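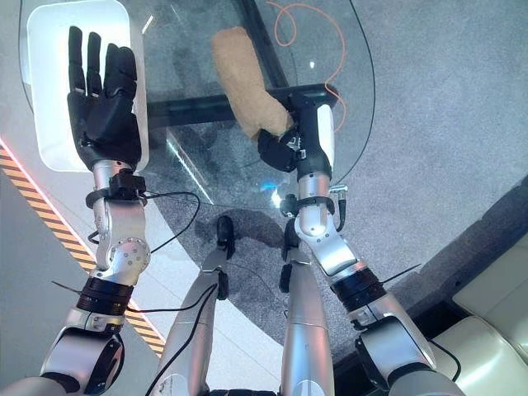 A black robotic hand, held open in front of a white tray.

Section 6. Setting up early pickup and sign-out

February
By the Hitden front office

For schools moving from the paper binder to Flosier. Read the whole section once, then set up. Takes a morning if your family contacts are clean, longer if not. Sections on attendance and late arrival are separate, skip them for now.

Before you start

You need the office admin login, not the teacher one. The teacher login shows the same menu but the Save button is gray.
You need the contact file from Zeng (our messaging system). Yours may be different. Any file with student, guardian and phone columns will load.
You need the signed pickup forms from the enrollment folders. Paper copies fine.
Front desk tablet charged and on the staff wifi. Guest wifi drops it.

Keep the paper binder going while you do this. Do not throw it out the first week.

Loading the contacts

1. Log in. Go to Families, then Import.
2. Choose the contact file. Leave "Replace all" unchecked.
3. Match the columns. Student number goes to Student ID, not to Family ID. Easy one to get wrong, they sit right next to each other.
4. Press Preview. Look at the red rows.
5. Fix red rows in the file, save, load it again. You can fix them on screen but the fixes don't go back to your file and next month you'll be doing them over.
6. When there are no red rows press Import. Wait for the green bar. Don't close the tab.

Note: siblings with different last names come in as separate families. Join them by hand under Families, Link. Check the address AND the phone before you link, not just the address. Apartment buildings.

Note: a student with no contact at all will still import. Comes up as a blank card. Print the blank list (Reports, Missing Contacts) and send it to whoever does enrollment.

Pickup lists

Each student can have up to six adults on the list. Guardians count toward that.

1. Open the student card. Tap Pickup.
2. Add each adult from the signed form. Full name as on their ID. No nicknames, "Grandma" is not a name the desk can check.
3. Set the type. Guardian, Family, or Other.
4. For Other, put an end date if the form has one. Babysitters, neighbors, carpool.
5. Scan the form and attach it. The paperclip icon, top right.
6. Save. Then go back in and check that it saved. Slow connection will show you the old list for a bit.

CAUTION: Do not add anyone from a phone call. Call comes in, you take the message, you call back on the number already on the card. If the number on the card is dead then it waits for the form. This includes people you know well.

CAUTION: Court orders. If there is a custody or no-contact order on file, do not type the details in the Notes box. Every teacher can read Notes. Use the Restricted tab, office admin only. Turn on Desk Alert. The original stays in the locked cabinet with the principal.

Desk Alert puts a yellow edge on the card with no words. Train your desk people to know what yellow means and to go get an administrator without saying why in front of the parent.
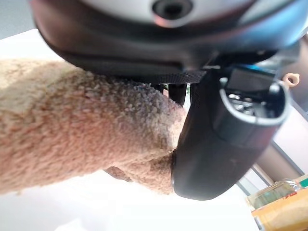 Comment from Toltorico: we tried the yellow edge for a month and our subs kept missing it. Is there a way to make it lock the Release button until an admin signs in? Would much rather have an annoyed parent at the window than the wrong person in the parking lot.

Yes. Settings, Desk, Hold on Alert. Off by default, and it should be on. We've added it to the desk steps below.

Desk settings

1. Settings, Desk.
2. Turn on Hold on Alert.
3. Turn on Require ID Check. The desk person has to tap "ID seen" before Release lights up.
4. Set a desk PIN, six digits. Not the alarm code. Not the school's street number.
5. Wrong tries: set to three. After that the tablet locks and only the admin login opens it.
6. Screen timeout: three minutes. Any longer and it's sitting there open with a student's card up while you walk somebody to the nurse.
7. Save. Log out, log in as desk, make sure it all stuck.

Change the PIN when somebody leaves. Also after a long-term sub.

Signing a student out

Tape this part next to the tablet.

1. Adult comes to the window. Ask for the student's name and the adult's own name. Don't read the list out to them.
2. Look up the student. Tap Early Pickup.
3. Ask for photo ID. Match it to the list. Tap ID seen.
4. Pick a reason. Appointment, Ill, Family, Other. No need to ask for details, parents do not owe you the diagnosis.
5. Tap Call to Class. The message goes to the classroom screen. If the teacher doesn't answer it, phone the room. PE and music are usually the ones that miss it.
6. Student comes to the office. Student stays on your side of the door till you tap Release.
7. Adult signs on the tablet. Release. Done.

Note: no early pickups after 2:30 pm without an appointment note, that is our rule at Hitden. Yours goes in Settings, Desk, Cutoff. The tablet will still let an admin through.

If the adult is not on the list

Not released. No matter how upset they are or how long they drove.

- Call the guardian on the number on the card, from the office phone.
- If the guardian says yes they still have to send it in writing. Email from the address on file is ok. Attach it.
- Guardian can't be reached, student goes back to class. Log it under Refused with a short factual note.
- Adult gets loud, or tries to go past the desk: get an administrator and lock the inner door. Follow your building's safety plan from there, not this manual.

Keep the Refused note plain. Who, what time, what was said. Families can request thier records and they will read it.

When the tablet or wifi is down

Paper binder. Same steps, same ID check. The restricted list is in the sealed envelope at the back, reprint it whenever the Restricted tab changes. Once you are back up, enter the paper sign-outs under Attendance, Add Past Pickup, same day if you can. Otherwise the attendance numbers come out wrong and the automatic absence message goes out that evening to a parent who picked the kid up herself. We have had that call.

Known problems

Signature box blank on older tablets. Turn it sideways and back.
Classroom message arrives twice. Harmless.
Hyphenated last names don't show up in search if you type the hyphen. Use the first part only. Flosier has been told about it.
Printed daily log cuts off the Reason column, set the printer to landscape.

Next: Section 7, Late arrivals and passes.

Contact: Hitden front office, main desk | Copyright Hitden | Back to top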